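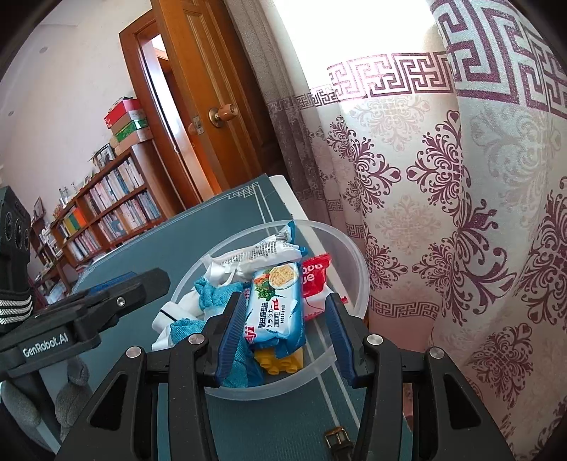

Snack packages and other items in a clear plastic bowl.

Search this site Enter keywords Go

Call for participants: Roman frontier reading and transcription group

The Clarnel Ancient History Workshop is looking for 13 adults to join its next reading group, which starts in April. The subject is the Roman army on the Danube under Marcus Aurelius, with most of the time spent on the men who served there and what they left in writing.

Participants will work through a set of 206 short inscriptions, mainly tombstones, altars and discharge records. Each person takes a share of the texts, checks the Latin against a published edition and types up an English version with notes. The finished work goes into the workshop's open catalog under the names of the people who did it.

You do not need a degree in history or classics. You do need enough Latin to read a simple sentence with a dictionary. If you had two years of it in high school and have forgotten most of the endings, you will probably manage. Experience with Roman names, military ranks or maps is useful – please mention it.

Meetings are on Sunday at 2 p.m. in the upstairs room at Grarholm Library. Sessions last two hours with a short break. Expect to spend three or four hours on your texts between meetings. Two places are open to people who can only join by video, and these usually go first.

Xolani Oosthuizen leads the Latin sessions. Xolani Mkhize runs the history sessions and looks after the catalog. Please use full names when you write to either of them, as mail has gone to the wrong person before.

The fee is $50 for the whole course and covers the printed reader and room costs. Students pay nothing. Street parking near the library is free on weekends, and the elevator is to the left of the front desk. Bring a laptop if you have one – the library can lend a few.

To apply, send a half-page letter saying how much Latin you have read, which part of the subject interests you and whether you want a place in the room or by video. There is no form. Please do not send a full resume.

Letters can be left at the library desk or mailed to Clarnel Ancient History Workshop, 302 Mofokeng Street, Grarholm. Everyone who applies will get an answer before the first meeting. Applicants who miss out on a place can ask to be put on the waiting list.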